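Pallov cell, Nillthorpe kitchen bench
8th August

Came in to sort out the gripper on the left arm. It had been closing short since the Kurek firmware went on. Power off, jaws opened by hand, checked for play at the finger roots. A little on one side, none on the other. Cable slack is the other suspect, so I went over every loop between the wrist and the counter side.
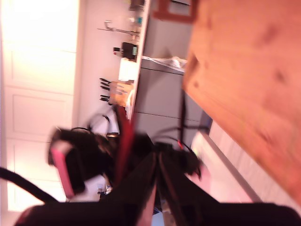

Fingers and zero

Retightened both fingers and reset the zero with the jaws open. Jerkex lists 1,000 counts for full travel. We were getting 380 before the reset. 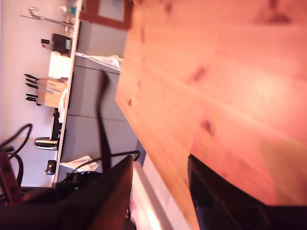 Does the zero need redoing after every power cycle?
Only if the fingers have been off. The offset is stored in the wrist board.

Ran both arms at low speed over the table to see if anything snagged. Speed limit set to 200 for now - will raise it once the new ties are on. 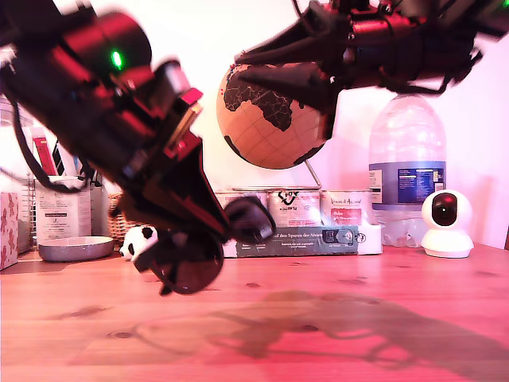

Check the second arm too, it got the same firmware and I never looked at its offset.

Fair point, added to the list. Last job was a close approach over the pine top, sunglasses as the target, panda left off to the side.

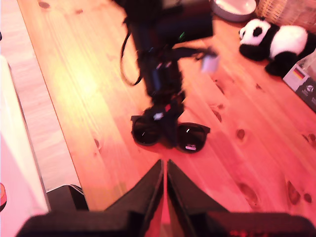
To do

Second arm offset.
Order spare finger screws from Jerkex.
Grease at 600 hours, due in September.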